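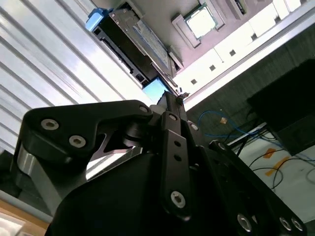
Remham Community Help – Schools and Clubs

Reading time: 3 minutes

Wrist view loses the drive bay during student assembly task

Posted by Cloutier Secondary Robotics Club, Mar 24, 2022

Our club is preparing an entry for the computer assembly category of the Grirnanent Challenge. The task requires a two-finger gripper to approach a storage drive held in its bracket, close on the plastic tab and withdraw the drive without touching the motherboard. Students in Years 10 and 11 have recorded 86 practice runs by teleoperation, using one camera at the wrist and one fixed to the bench.

The difficulty concerns the wrist camera. At close range the gripper linkages occupy the lower half of the view, and the tab is frequently hidden in the last few centimetres of the approach. Students then rely on the bench camera, which does not show depth well. The club would appreciate advice on whether the camera should be moved, and whether the existing runs may be retained for training if it is. We have a budget of $1,195 for the remainder of the school year, and would prefer not to spend it on a second wrist camera.

Sasach Makerspace Education Desk

We supervised a comparable project last December and recommend the following.

Raise the camera mount before considering any purchase. A printed spacer is sufficient for this purpose. Our students tested several heights and settled on one that kept both fingertips in view when the gripper was fully open and fully closed. Some obstruction by the linkages is normal and should be accepted, provided that the fingertips and the target remain visible until contact.

The approach angle should also be reviewed. If the wrist is rolled so that the fingers close across the width of the bracket, the tab will generally remain visible for longer. Operators should agree on one approach and keep to it. In our experience, differences between operators caused more failed runs than the position of the camera.

With regard to the recorded runs, we advise against combining footage from the old and new camera positions in a small set. The earlier runs should be archived in a separate folder, with the mount height written in the notes. Please also check the finger screws at the start of each session – a loose link alters the closing position and is easily mistaken for a software fault.

bench_six

Had the same trouble. We moved the camera up and it was fine. Lock the exposure too, shiny parts upset ours.

Cloutier Secondary Robotics Club

The club thanks both respondents. A 6 mm spacer has been drawn and will be printed this week. The students have also agreed that all four operators will use the same wrist roll, and the earlier runs have been moved to an archive folder. Results will be posted to this page once a new set has been recorded.

Related items
Labelling teleoperation runs for a school project
Safe bench layout for small robot arms
Printing camera mounts: which filament?
Grirnanent Challenge: registration for first-time schools
Cable management on a shared workbench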